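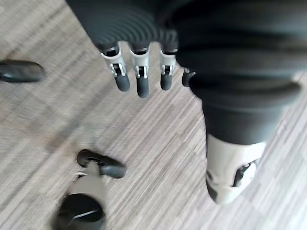

Robot hand with matte black fingertips, pointing down toward the floor.

Cleaning and Conditioning Leather Seating in Shared Lounges

Kobori Residence Services, Furnishings Guidance
Revised Mar 10, 2020

This page sets out the method for routine care of finished leather sofas and chairs in residence lounges. It replaces the sheet issued in February. It does not apply to suede, nubuck or fabric seating, which are covered under Upholstery, Woven and Napped.

Before you begin

Confirm the type of leather. Most seating supplied to Kobori lounges has a protective surface coat and may be cleaned with a damp cloth. Older chairs in the Carkel reading rooms are uncoated. To check, place one drop of distilled water on a hidden area, such as the back of a cushion near the seam. On coated leather the drop will sit on the surface. If it soaks in and leaves a dark spot, stop and request specialist cleaning through the furnishings desk.

Assemble the following:

Soft white cotton cloths, at least 4
A vacuum with a soft brush head
Distilled water
Morkeo leather cleaner, neutral grade
Morkeo conditioning cream
Two small bowls

Colored cloths may transfer dye to pale leather and should not be used. Household sprays, baby wipes, furniture polish and anything containing bleach or ammonia are also excluded, including for small marks.

Post a notice on the lounge door the day before. Seating should be out of use for 2 hours after cleaning, and overnight where conditioner has been applied.

Step 1. Remove dust and grit

Take off any throws or loose pillows. Vacuum the seats, then the backs, then the arms, keeping the brush flat and the pressure light. Open each gap between cushions by hand and vacuum as far down as the brush will reach. Crumbs and sand left in the gaps work their way back to the surface and scratch the finish.

On sectional sofas, separate the modules if they are joined by simple hooks. Two people are needed for this. Lift from the base and do not pull on the cushions or headrests.

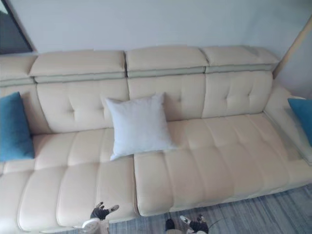 Cream leather sectional with padded headrests and tufted back cushions.

Tufted backs need more time than flat ones. Wrap a dry cloth around one finger and work into each fold before any liquid is used.

Step 2. Test the cleaner

Put a small amount of cleaner on a damp cloth and rub it into a hidden area. Wait until the spot is fully dry, then look at both the leather and the cloth. Slight soil on the cloth is expected. If color has lifted from the leather, do not continue.

Step 3. Clean in sections

Fill one bowl with distilled water and the cleaner, following the dilution on the bottle. Fill the other with plain distilled water.

Wring the cloth until it no longer drips. Work from the top of the sofa to the bottom, one panel at a time, with small overlapping circles. Go from seam to seam; stopping in the middle of a panel can leave a visible line. Wipe the same panel with plain water, then dry it with a clean cloth before moving on.

Headrests and arms collect hair and skin oils and may need a second pass. Do not scrub. If a mark remains after the second pass, record its position and leave it for review.

Step 4. Condition

Conditioner is applied every 6 months to coated leather in lounges with normal use, and every 12 months in rooms used mainly for meetings. Once the leather is dry to the touch, spread a thin layer with a fresh cloth. Allow it to absorb for the period given on the jar and buff off any residue. A second coat is not needed — leather that still feels stiff after one application should be reported.

Spills between cleanings

Blot at once with a dry cloth, working from the outer edge of the spill toward the center. Do not apply salt, talc or heat. Ink and hair dye should be left alone until the furnishings desk has been contacted.

Placement

Keep leather seating clear of radiators and out of direct sun. Where a lounge has large windows, blinds should be lowered during the brightest part of the day. Soft wrinkles on seats and backs are a normal result of use and do not need to be reported. Cracks, split seams and peeling do.

Records

Enter the date, the room and the products used in the Cotora maintenance log. Questions about this procedure may be sent to Mayu Sugiyama, Furnishings Desk.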